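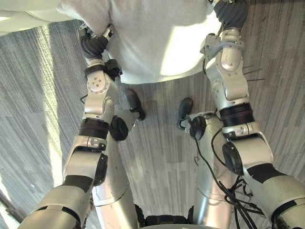
Forum > Clothes, Sewing and Mending > Fit and alterations

Loose light top: shorten it, or leave it as it is?

linden_thread
Good evening to all. I am new in this part of the forum, so please excuse me if the question has been asked many times before.

I have a loose top in a light color, between gray and white. I bought it second-hand in Skesadeo in July and the label was already removed, so I do not know the fabric and I do not know the maker. It is comfortable and I wear it almost every day at home, and also outside with black shoes. My problem is the length. My height is 153 cm, and the top measures 57 cm from the neck seam to the hem, which I think is a normal length for somebody, but on me it looks like I have borrowed it. When I look down, the hem stands away from the body and makes soft folds along the edge.

I see three possibilities. I can cut it and make a new hem. I can take in the side seams and keep the length. Or I can do nothing and stop thinking about it. I have a sewing machine (an old Donati, straight stitch and zigzag) and I can sew a hem which is acceptable, if nobody comes too near.

What would you do?

patchpocket
Cut it. Loose tops are made for tall people and the rest of us have scissors. Take off 5 cm, double fold, done before dinner.

orla_mends
Please don't cut anything yet! Wash it first, the way you normally would, and measure again. You don't know the fabric and you don't know if the last owner ever put it in warm water. I lost 4 cm on a Skorier tunic in a single wash and I had already shortened it the evening before. It became a very nice top for my niece.

linden_thread
Thank you both. I have washed it many times since July, but always in cold water. I did not think about this. I will try it warm one time and write the result.

greyhem
I'm going to disagree with patchpocket. Length is not the problem with a loose top, width is. If you take 5 cm off a wide shape, you get a shorter wide shape, and it will stick out even more at the bottom. There is less weight hanging from it. Take in the sides from the underarm down, 2 cm on each side, and baste it first so you can walk around in it for a day.

patchpocket
She said she wears it every day because it's comfortable. Two centimeters each side is 8 cm around the body. That's a different garment.

greyhem
It's 8 cm out of a garment that by her own words stands away from the body. And I said baste it. Basting comes out in five minutes.

patchpocket
Basting comes out in five minutes if you remember which thread is the basting.

orla_mends
Use a bright color, then you remember.

linden_thread
I have now washed it warm. From 57 cm it went to 56, so the washing is not the answer, but I am glad that I know it. The color did not change either, as far as I can judge in my bathroom.

I want to ask greyhem one thing. If I take in the sides, do I need to begin exactly under the arm, or can I begin lower? I am afraid to spoil the arm opening. It is the part which fits me best.

greyhem
Begin lower. Start 6 or 7 cm below the underarm with nothing and let the new line move in slowly. No sudden corner, or you will see a little bump from the front. Draw it with chalk on the inside. Tailor's chalk in blue, not red, on such a light fabric. Red stays.

bobbin_at_noon
Can I add something about how you look at it? You wrote "when I look down." Never judge a hem by looking down at it. You bend forward, the front drops and the back goes up, and from above a loose top always looks like a tent over two shoes. Stand straight and ask another person to measure from the floor to the hem with a ruler, in front, at the sides and in back. Also wear the shoes you usually wear with it.

The light matters too. In strong sun from one side, every fold in a light fabric gets a shadow and it looks twice as bulky. I once unpicked a whole side seam which had nothing wrong with it, only the window.

linden_thread
This is a very useful remark. My mirror stands next to the window and I always try my clothes in the morning, when the sun comes in from one side. My sister measured me this afternoon with the black shoes on. Front and back are equal, but the left side is 1.5 cm lower than the right side. I had not seen it at all.

orla_mends
Then you have your answer, or half of it. An uneven hem always pulls your eye. Level the hem, keep everything else.

patchpocket
So... cut it.

orla_mends
Level it! Fold up the low side, press, look at it for a week.

greyhem
Check the shoulders before you level anything. If one shoulder of yours is lower than the other, the top is straight and you are not. Lay it flat on a table and measure both side seams. If they are equal, it is the shoulder.

linden_thread
I laid it on the table and the side seams are equal to the millimeter. So it is my shoulder. I carried my bag on the left for 17 years, so I cannot say I am surprised.

I still want to correct it on the hem, if this is permitted. I will fold the left side up by 1.5 cm and let it go to zero toward the middle, front and back. For the sides I will baste a smaller amount, 1 cm and not 2.

greyhem
It is permitted. Let the slope run past the middle if you can, it is easier to press.

bobbin_at_noon
What iron do you have? Mine is a Valtik and it left a shine on one light blouse, so now I press from the wrong side with a cotton cloth between.

linden_thread
A very simple one with no name that I can read any longer. I will use a cloth.

Small report. The basting at the sides is in (green thread) and I wore it a whole day. I could reach the top shelf without pulling and it does not feel like a different garment. The hem is pinned only. I paid 39 for the top, so it is not a tragedy if I make a mistake, but I would not find a second one.

patchpocket
That looks like a good plan, I'll admit it. I'd still take 3 cm off the bottom.

linden_thread
Maybe in the spring. I will sew the hem first and write again when it is pressed.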